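Search this site
Enter keywords
Go

Lerkcombe Mentoring Course for International Student Ministry

January
By Yiran Wan, Clundent Resources

The Lerkcombe Mentoring Course is a printed and online course for churches, campus fellowships and mission agencies that work with students from overseas. It is published by Clundent and is sold as a complete set for one mentor and one student, or under a group license for a whole ministry.

The course was written for relationships that continue after graduation. Many ministries serve students well during their years of study and then lose touch when they return home, at the point where questions of work, family and church life become most pressing. Lerkcombe gives the mentor and the student a shared plan that begins on campus and carries on by letter or video call once the student has gone back.

Contents of the set

Each set contains the Mentor Handbook, the Student Workbook, a reading guide to the Gospel of Luke and the Letter to the Ephesians, and an access card for the online lessons. The handbook is spiral bound and lies flat on a desk. The workbook is a sewn paperback with wide margins for notes, and students keep it when they leave.

The course is divided into six units:

Unit 1. Listening to a life story
Unit 2. Scripture and the culture of home
Unit 3. Calling, study and work
Unit 4. Family duty and personal faith
Unit 5. Planning a service project
Unit 6. Returning and belonging

Units may be taken in any order after the first. A unit is normally covered in a month of weekly meetings, although a mentor whose student is facing examinations may extend it. Unit 5 includes planning sheets for a modest project in the student's home community, such as a reading club or a legal advice table. The sheets ask for a budget, a local partner and an honest account of what is likely to go wrong.

Language and reading level

All materials are in English, edited for readers who use it as a second language. Key terms are explained in the margin. Bible passages are given by reference only, so that students may read them in the translation they prefer.

Preparing mentors

A ministry ordering under the group license should appoint one course leader. The leader completes the Nogueira Orientation, a set of recorded lessons by Jeptoo Massawe, who served for many years in student work in Nairobi and now directs training for Clundent. The orientation covers confidentiality, safeguarding, gifts and money, and the limits of a mentor's role. Mentors are not counselors or immigration advisers, and the handbook lists the situations in which a student must be referred to someone qualified.

We ask that mentors commit to a student for no less than 2 years. Ministries that cannot offer this are welcome to buy the reading guide on its own.

Meeting in homes

The handbook recommends that at least one meeting in each unit take place over a meal, in the mentor's home or the student's. Students who have been guests for a long time often welcome the chance to be hosts, and the conversation questions for these meetings are shorter and need no workbook. Mentors should ask beforehand about foods that are avoided for reasons of faith or health – including ingredients in sauces and stocks, which are easily missed. 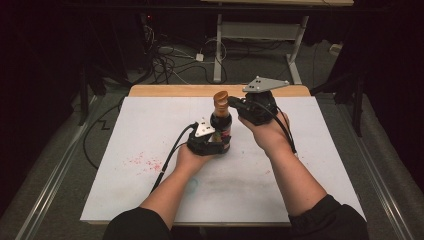
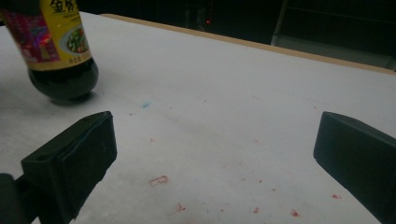 Mentors are also advised to agree on a finishing time, particularly during term, and to see that students without a car have a safe way back to their housing.

Licensing and storage of records

The group license covers every mentor and student in a single ministry and allows the planning sheets to be copied for local use. Licenses issued this year remain valid through 2038. Notes entered in the online lessons are visible only to the mentor and student concerned. They may be deleted by either person at any time.

Ordering

Item number 3100, complete set
Item number 3100-G, group license

Printed materials are shipped from our Gendley warehouse. Orders for the fall term should reach us by the end of July. Unmarked sets may be returned for credit, provided the access card has not been opened. Ministries outside the United States should write to the orders desk before paying, as customs charges are the responsibility of the buyer.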